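Koltside at 188 minutes: too long or just right?

Saw the Tuesday late show at the Ormsby and I'm still buzzing, so forgive the rambling. I went in for a slow western and got this big sad family thing with a flood in it, and I'd happily sit through it again! 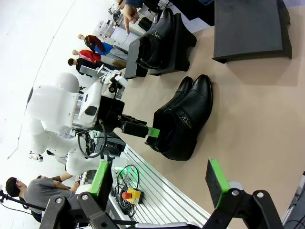 Gert Coetzee
The flood is great, sure. You have to get through the whole courtroom stretch first though, and I looked at my watch twice. Cut 20 minutes and I'm on your side.

flavirar_fan
No way, the courtroom is where the sister finally talks! Without it the ending is just people standing in water — pretty water, but still.

jomura6
Kind of with Gert. I liked the sister, but she tells the barn story three times. We got it. Also did the sound seem muddy to anyone else? I lost half of what the uncle was mumbling.

Gert Coetzee
Sound was fine at my screening. The uncle mumbles, that's the part.

jomura6
OK then I blame the uncle.

flavirar_fan
She tells it differently each time!! The dog's in it, then it isn't. Watch it again and tell me that isn't on purpose.

Gert Coetzee
Fine, I missed the dog. Still 20 minutes too long. I'd go again if they put it on at 6, because getting out after midnight on a work night about killed me.

flavirar_fan
They've got a 6 o'clock on Sunday, I'm already booked. Row F if you want to come argue.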